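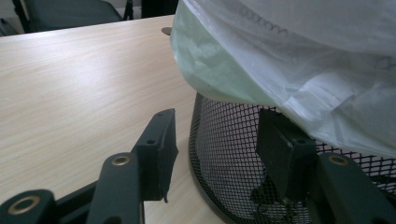

The Bag Goes Over the Rim

She has looked after the offices at Urnwood for 10 years, and she will happily talk about wastebaskets for as long as you let her. I let her, over two cups of coffee, and I'm glad I did!

"People buy the bag too small," she told me. "Then it slides down inside and you're fishing for it. I like a big one, with plenty hanging over the side, even if it looks a bit puffy."

She's fond of black mesh baskets (Altemeck had solid ones, and she never warmed to them), and she likes to put one up on the table when she changes the liner.

"My back thanks me for it. You set it down, you shake the bag open, you fold it over, and you push the air out with your hand."

And the table afterward?

"Oh, I wipe it. Always. Somebody's going to eat a sandwich there."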